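Keeping the Brondach Ridge Trail Open: A Talk with the Section Maintainer
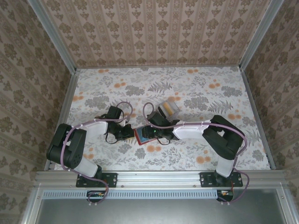

The Brondach Ridge Trail covers 100 miles between the town of Albridge and the dam at Louro. Most hikers know the southern half, which has road crossings and a bus. The northern half sees far less foot traffic and takes up most of the maintenance budget. The maintainer responsible for that half agreed to talk about drainage, blazes and the reroute at Rudier Creek, on condition that the piece stay on the subject of the trail.

The first topic was water. "Water is the whole job," the maintainer said. "If the tread is holding water, people walk beside it, and then you have a second trail, and that one was never graded." The northern section crosses a clay slope for much of its length. The standard fix there is a rolling grade dip, a shallow reversal in the slope of the path that sheds water to the downhill side. Log water bars were used in the past and are being taken out as they rot.

"A bar fills with silt in a season or two. Then the water goes over it, or around the end, and cuts a hole. A dip can go years with a little raking at the outlet."

The Rudier Creek reroute opened in June. The old line dropped straight down the bank to a ford that was passable in late summer and a problem in spring. The new line leaves the ridge earlier, descends by 2 switchbacks and crosses on a log stringer bridge upstream. It adds about 2 miles to the stage between the creek and the Louro shelter, and some hikers have complained about the extra distance.

"I understand the complaint. They planned water and daylight from an old map. What I would say is, check the date on the map. The old line is brushed in at both ends and the blazes are painted out. If you find yourself on it, you stepped over a pile of branches to get there."

Asked about blazes, the maintainer described a spacing rule based on sight. Standing at one blaze, a hiker should be able to see the next, in leaf, in flat light. In open hardwoods that can mean long gaps. In spruce it means a mark every few trees. Double blazes are used only before a turn, with the upper one offset in the direction of travel.

"People ask for more paint. More paint makes the turns harder to pick out. I would sooner move one blaze than add one."

Brush cutting starts once the ground is firm enough to carry a crew without rutting. The corridor is cut wide enough for a hiker with a full pack, and somewhat higher than seems necessary. Wet branches hang lower than dry ones, and snow raises the walking surface in winter.

The interview closed with conditions for the coming season. The spring below the Brondach lookout is unreliable after midsummer and should be treated as dry when planning. The Louro shelter has a new roof and the same floor. There is blowdown north of the creek that can be climbed over but is slow with a large pack. The gate on the Albridge access road is locked at 8 p.m., and cars left inside stay there until morning.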